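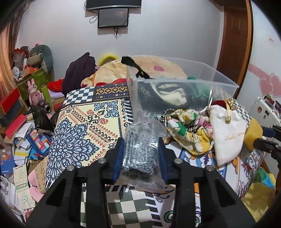 A knitted item in a clear bag, with an open storage box behind it.

Textile Drop-Off at Candska: Frequently Asked Questions

What do you accept?
Clothing, scarves, hats, curtains, bed linens, and fabric pieces larger than a dinner napkin. Belts and cloth bags are fine too. Items can be worn or faded, but they need to be clean and dry.

What can't you take?
Carpet, pillows, mattress pads, and anything with mildew or motor oil on it. We also can't take electric blankets, even with the cord removed.

Do I need to sort things first?
Only into two groups: wearable and not wearable. If you aren't sure which group something belongs in, put it with the wearable items and the desk will decide.

How should I pack knits?
Put each sweater or scarf in its own clear bag and close it. Clear bags let us check the contents without opening them. Please don't use scented bags or mothballs.

Is there a limit per visit?
Yes, 6 bags or boxes per household. If you are clearing out a house, write to Lorna Cabrera at the Vidcombe office and she will set up a separate time.

Can I get my box back?
Yes, if you wait while it is emptied. Boxes left behind are reused for storage and we can't trace them later.

I have a stain that won't come out. Should I still bring the item?
Most set stains are fine. Blot a fresh one with cold water first and let the item air dry before you pack it. Use something soft that holds water — a clean white cloth, or a thick block of yellow sponge like the one shown a little further down. Stiff brushes rough up the surface of wool and leave a mark that is harder to hide than the stain.

How do I clean the box or bin I bring things in?

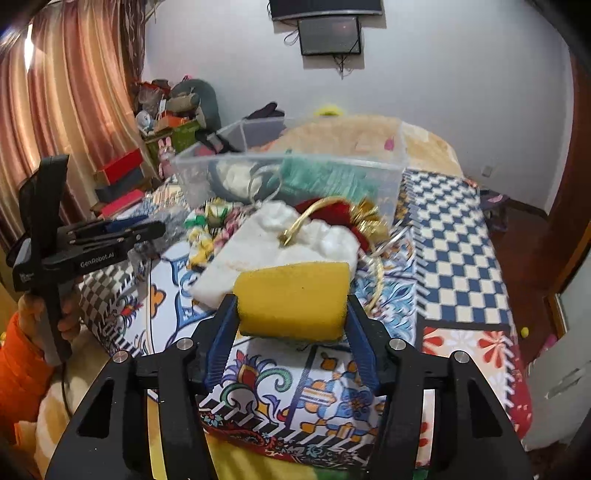
Dust and lint in the bottom of a bin end up on the clothes, so wipe it out before you fill it. Warm water with a drop of dish soap is enough for plastic. A thick sponge with a porous surface, such as the yellow one here, works well for this. Leave the bin open overnight, and don't line it with newspaper, as the ink rubs off on light fabrics.

Where do the items go?
Wearable items go to the Gosling shop, where they are priced by Mirjana Nikolaidis and her staff. The rest is sold by weight for wiping cloths and padding. Last year we handled 3,689 bags across both sites.

Can I get a receipt?
Yes, at the desk. It lists the number of bags but no dollar value. We can't issue one after you have left.

When are you closed?
Both sites close for 2 weeks in April for stocktaking. Please don't leave bags at the door during that time.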